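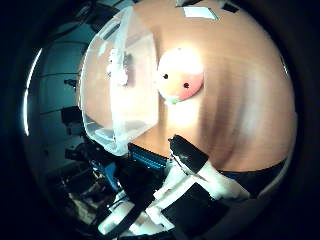
Setting up the table and the catch bin

Welcome to the second part of the Triltasora tabletop ball game guide! By now you'll have unpacked everything and checked it against the packing slip. This part gets your table ready for a first round, and it's the bit most people rush. Take your time over it and the games that follow will be so much better.

You will need:
- a clear wooden table, or any flat table with a smooth top
- the face ball (the small round one in pink and cream, with two black dots for eyes)
- the frosted catch bin
- a soft, dry cloth

1. Wipe the tabletop with the dry cloth, going with the grain. Crumbs are the great enemy here. Even a grain of sugar will send a slow ball off in a new direction.

2. Check that the table is level. Place the face ball in the middle, let go gently and watch it for a few seconds. If it wanders, fold a piece of card under the lower leg and try again.

3. Stand the catch bin on the table with its open side up. The walls slope inwards towards the base, so the wider end is always the top. Leave a good hand's width between the bin and the edge of the table.

4. Put the face ball beside the bin with the two dots facing the players. This is the starting position for every game in the book, and younger players love being the one who turns the face round.

Note: The bin is see-through enough for you to tell whether there's a ball inside, but only just. If you play in the evening, a lamp to one side works better than one directly overhead, which puts a bright patch on the wood and makes a pale ball surprisingly hard to follow.

Caution: The ball is small. Keep it away from children under 3 and from dogs of any age.

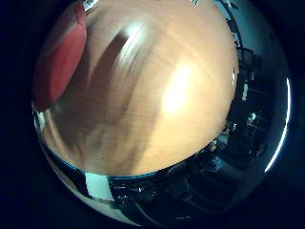 A light-tan wooden top with fine, parallel grain lines

Looking after the wood

A good wooden top is a joy to play on, and a lovely long grain does a little of the work for you. Try rolling the ball along the lines first, then across them. Some tables show no difference at all. Mine at home in Siltport has a definite opinion, and we've built a whole extra rule around it!

5. Before the first round, roll the ball slowly from one end to the other, six times in each direction. You'll soon learn where the quick patches are. Mark them on the score pad if you're playing the longer game, where the target is 900 points and every bounce matters.

6. When you've finished, wipe the ball with a barely damp cloth and dry it straight away. Go lightly over the dots — they will fade with hard rubbing. Wash the bin by hand in warm water with a drop of washing-up liquid, and leave it upside down to dry.

Note: Cloudy smudges inside the bin are usually fingerprints. A little white vinegar on the cloth shifts them nicely.

Caution: Don't use furniture polish on the day of a game. It leaves the surface slippery in places and sticky in others, and it can stain the ball. If you've polished recently, give the table a night to settle and buff it again before you play.

Store the ball inside the bin, with the cloth on top, away from radiators and sunny windowsills. The first games start in the next part, and I'd begin with Pruitt, the short one for two players.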